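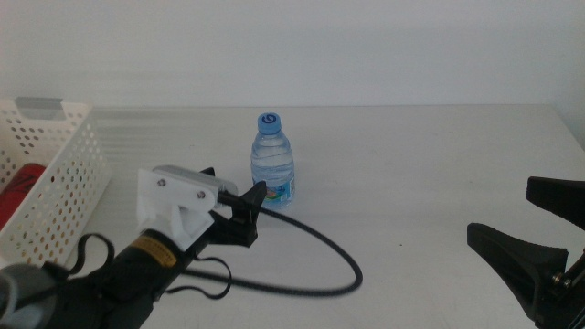

A small bottle of water with a light blue cap, beside a white plastic basket.

Refill scheme returns to Ulley, with few new answers

Friday, February 18, 2022

Bottled water is on its way out of the meeting rooms at the Brarard business park in Ulley. Or so tenants have been told, for the second time.

The park's managers say small plastic bottles will be replaced by jugs and glasses in all 17 rooms. A notice sent to tenants puts January's use at 1194 bottles and promises a cut of 90 per cent, though it does not say by when. Nor does it say who will wash the glasses.

An earlier attempt ended with the jugs in a cupboard and the bottles back on the tables. The new notice makes no mention of it.

Harawira, the supplier that won the contract for the refill taps, says each one can fill 200 bottles a day. That may be so, but only two taps are planned, both on the ground floor, and most of the meeting rooms are upstairs.

Tenants have also been asked to put empties in the baskets provided. The notice is silent on where the baskets get emptied.

Nikura, which runs the park's café, will go on selling bottled water at the till. The managers said the café was "a separate matter".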